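Drying plastic plates on a slatted rack

Clear plastic plates hold water in the rim. Stacked damp, they stick together and get cloudy. A low wooden rack with gaps between the slats lets air reach both sides.

1. Wash in warm water with a soft sponge. Skip the scouring pad.
2. Shake each plate over the sink.
3. Set two on the rack, side by side. Spread the rest on the table so none overlap.

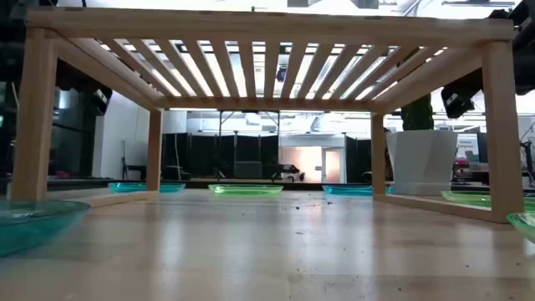
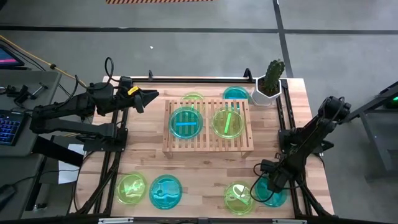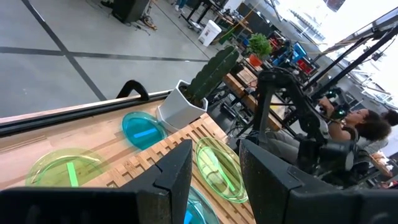
Teal and green plates with a slatted wooden mat.

4. Turn the plates after 6 minutes and wipe the rims with a dry cloth.
5. Stack them by color when both sides feel dry.

Caring for the rack

Wipe it down and stand it on end overnight. Oil the wood every May. Sand any rough slat with fine paper first.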